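Workshop notebook, small parts store
Friday, November 14, 2025

Relabelling of the small cardboard boxes, continued.

The old system was that each person wrote on the box what he or she thought was inside. We have boxes which say "springs", "springs new" and "springs (Birgit)", and in all three were springs of the same size. So from this week every box gets one sticker with a number, and the number goes in the notepad with the contents and the shelf. The computer list comes later, when the numbers are stable.

I work at the white table by the checkered curtain. Big boxes stay at the back, the small box I am working on stays in front, and the notepad is on the right, open, with the pen on it. I tried before with the notepad on the left and I was all the time reaching over the boxes.

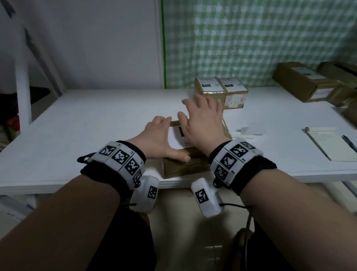

and the order of steps is now like this:

1. Read the old label and copy it in the notepad, also if it is wrong.
2. Open, check the contents, close again with new tape if the old tape does not hold.
3. Write the number on the sticker while the sticker is still on its sheet.
4. Put the sticker on the box.
5. Tick the line in the notepad.

Step 3 I changed today. Until now I first put the sticker and then wrote on it, but the small boxes are soft in the middle and the pen goes in. On two of them the number 4 looks like a 9. I have written these two again.

Stickers. The Plosier ones are good on plain cardboard. On packing tape they hold the first hour and then one corner comes up. The Firkis ones are thinner and hold better on tape, but it is difficult to take them from the sheet without bending the corner, and if you take one off again it tears. I have cut my nails yesterday, which was a bad decision for this work. What helps: bend the sheet backwards a little, so the edge of the sticker stands up alone. Then take it with thumb and first finger and do not touch the middle of the glue side.

Some boxes are wrapped with so much tape that there is no free cardboard anywhere. For these I rub the place with a dry cloth first and press the sticker for a slow count to ten. I will look on Monday if they are still flat.

The rolls: one roll from Plosier has 200 stickers, and the whole store is 1,220 boxes according to the old list. I do not believe the old list, but for ordering it is enough. Seven rolls, then, and we have five. Firkis comes only in sheets, so I must still ask Vastley what they want for a pack.

Where to put it. I started with the sticker on the top, next to the old label. This is nice on the table, but on the shelf the boxes stand on each other and you see only the front. Thiện Hà found this out when he looked for number 128 and lifted a whole column of boxes to read the tops. So: on the front, upper left corner, and do not cover the handwriting. The ones I did on the top get a second sticker on the front with the same number.

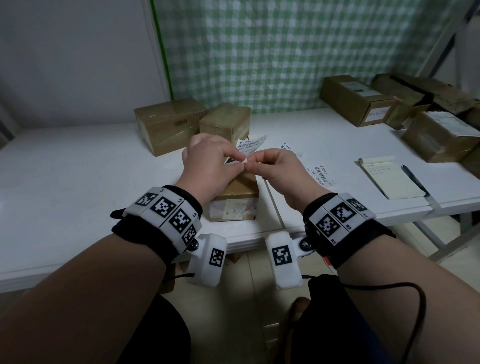

Birgit Strobel read this page at lunch and wrote under it: Please leave the red marks on the old labels readable. Red means the contents were counted by hand, and I still use this when I order. If there is no space on the front, put the sticker on the short side and note it in the book. Also, "springs (Birgit)" are not the same springs! They are the same size but harder. Please do not put them together.

My answer: I did put them together, on Wednesday. They are separated again now, I hope correctly. I pressed each one with the finger and sorted by feeling. Birgit, can you please check the box before somebody uses them. Red marks I will leave free from now.

Open points:
- order two rolls Plosier, ask Vastley about the Firkis sheets
- long boxes: sticker on the end or on the long side? The shelf from Rweyemamu is deep, so I think the end
- second sticker for the first row, where I put it on the top
- black pen is getting weak, take a new one from the drawer
- look at the taped boxes on Monday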